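Neonatal Care for Health Aides, Week 2: Birth Weight and Feeding
Instructor: Ximena Espinoza
Last updated: Tuesday, February 3, 2026

Welcome back! Last week we got through the first minute of life, and this week is my favorite part of the whole course, because small babies are amazing and there is so much to learn from a number on a scale.

Start with the words. Low birth weight means under 2,500 grams, very low is under 1,500, and extremely low is under 1,000. Our three practice charts come from that last group: Baby A at 557 grams, Baby B at 620, Baby C at 800. Weight and gestational age are two different things (please underline this!). A baby can be early and a perfectly good size for the week, or full term and small. You need both facts before a chart makes sense.

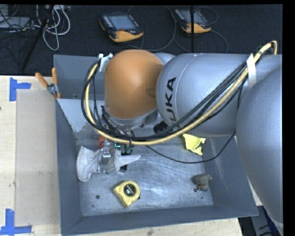 KUKA arm and open metal bin.

Now feeding. Most babies this small can't yet suck, swallow and breathe in a steady rhythm, so milk goes through a thin tube, and they get nutrition by IV while the gut gets going. Mother's own milk is the first choice, and donor milk is usually next. Even tiny early feeds help the gut mature, which I find wonderful.

Nearly all newborns lose some weight in the first days, mostly water. Plot the daily weight and look at the trend before you worry over one reading. Same scale, same time of day if you can, and write down any lines or boards that were on the baby.

Skin-to-skin care gets its own session in May, but do read ahead, it's great stuff!

For Thursday: Brutton handout, pages on growth charts. Plot Babies A and B and bring your questions. We meet in Room 127, Cortés Building.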